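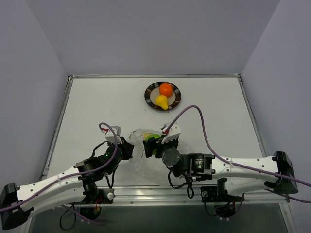

Pear and orange on the patterned plate, bag still to deal with.

Fruit & Bags – gallery from the packing table
Put up by Lleucu Eynon, June 8, 2022

Quick page, sorry, writing this between two other jobs. Only the one picture up so far. Rest of the page is notes on the plates, the fruit and the bags, mostly for whoever sets the table next.

THE PLATE
Round one, dark brown rim with the white and black pattern, pale beige in the middle. My favorite of the lot. Mali found it at a yard sale in November along with a box of saucers we never use. Pale center is good – anything with color stands out on it. Please don't swap it for the plain white one, white on a white table is no fun to look at.

Goes near the back, center. Leave the middle of the table for the bag.

THE FRUIT
Orange toward the top of the plate, pear just under it, a bit to the left, narrow end toward the lower left. The two are touching. Fine by me, they sit nicer that way.

Yellow pear is bright enough to spot from across the room. Joni wanted bananas. Bananas slide about and take up the whole plate, so no. Lemons maybe, if Mathias has any in stock. Grapes, absolutley not.

THE BAG
Clear plastic, crumpled, in the middle of the table. Green and yellow printed shapes, you can just about make them out through the plastic. Something green up against the right side of it too.

Clear bags are harder to see than you'd think on a pale table. A bit of print helps. I've asked Gediminas to get more with print on them, Korell does a pack of 60 and Tromar does a pack of 30 that costs almost the same, so Korell please.

Don't iron them flat!! Someone did this. A crumpled bag has some shape to it, a flat one sticks to the table and you spend ages picking at the corner with a fingernail.

Handy things if you're packing fruit by hand at home and came here for that:
Open the bag all the way before you pick anything up.
Orange first, pear on top. Pears bruise.
Squeeze a little air out, fold the top over, done.
Bags can go round again if they're clean. Wipe, hang over the rack, next day they're good.

THE TABLE
White top, light grey walls on three sides, shiny metal rail along the front. Shows every crumb. Wipe it down before you start and again when you finish. Orange juice leaves a sticky ring that you only notice when your sleeve finds it.

Cloths are in the Dromiro box on the lower shelf, the blue ones are for the table and the grey ones are for the floor. Not the other way round.

STILL TO COME
We have 908 pictures in the folder, over half of them more or less the same orange. Joni is going thru them and will pick 5 for this page. Apples, the small bowl, the paper bags (nice crinkle on those) and I hope the saucers, so Mali stops mentioning them.

If you want a full size copy of the one at the top, ask Dilwyn, he has the folder. I'm out until the afternoon.

– Lleucu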